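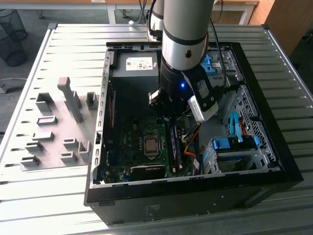

4. Adding memory to the office server

The Skemura file server is supplied with two memory modules fitted. You can add more when the number of users grows or when the nightly index takes too long to finish. Allow half an hour for the work, plus the time for the memory test in section 4.4.

Read all of section 4 before you start. If your server was supplied in the Hotari rack case, use section 5 instead. The connectors are the same but the lid and drive cage come off differently.

4.1 Before you begin

1. Check the part number of the new modules against the list in Appendix B. Modules of a different speed may fit the slot and still stop the server from starting.

2. Tell users that shared folders will be unavailable. On the Status page, choose Send Notice and type the time of the shutdown. The notice goes to everyone who is logged in.

3. Make sure the last backup finished. The Backups page should show Complete next to the most recent job. If it shows Partial, run the job again and wait for it.

4. Write down the total memory shown on the Status page. You will need this figure in section 4.4.

5. Choose Shut Down from the Power menu. Do not hold in the front button unless the menu does not respond for 11 minutes.

CAUTION: Unplug the power cord from the wall and from the server. Switching off at the front does not remove power from the main board.

4.2 Opening the case

1. Disconnect the network cables. Label them first if there is more than one. LAN 1 and LAN 2 are not interchangeable once the server has been set up.

2. Lay the server on its side on a firm, level surface, with the removable panel facing up.

3. Remove the two screws at the rear edge of the panel. Slide the panel toward the rear until it stops, then lift.

4. Touch a bare metal part of the case before you reach inside. Do this again each time you walk away and come back.

Note: Inner edges of the case can be sharp. Keep your sleeves and watch strap clear of them.

4.3 Fitting the modules

1. Find the empty memory slots next to the modules already fitted. If a cable crosses them, move it aside without unplugging it.

2. Push the clips at the ends of the slot outward.

3. Hold the new module by its short edges and line up the notch with the ridge in the slot. The notch is off center, so the module goes in only one way.

4. Press down evenly on both ends until the clips close. This takes more force than most people expect. If one end stays high, take the module out and start again.

5. Repeat for the second module. Modules must be added in pairs.

6. Refit the panel and both screws, stand the server upright, and reconnect the cables. Plug in the power cord last.

CAUTION: Do not loosen the processor or its bracket. Doing so ends the warranty on the main board.

4.4 Checking the new memory

1. Turn on the server. The first start after a memory change is slow – nearly 11 minutes on some units – and the screen may stay blank for most of that time.

2. Log in as administrator and open the Status page. Compare the total memory with the figure you wrote down.

3. Choose Tools, then Memory Test, then Full. Leave the test to finish. Shared folders can be used while it runs but will be slow.

4. If the test reports no errors, choose Close. The server then adjusts its index settings for the new total. No restart is needed.

4.5 If something goes wrong

Three short beeps, then silence: a module is not seated. Repeat section 4.3.

Code 217 on the Status page: the modules are not a matched pair. Remove both and check the part numbers.

Code 733 during the memory test: one module is faulty. Remove the new pair and contact Avmont Parts for a replacement. Have the invoice number ready.

Total memory unchanged: shut down, unplug the server, and check that both modules are level in their slots.

Section revised September 1, 2019. Corrections to Assunta Cocco, Skemura Documentation.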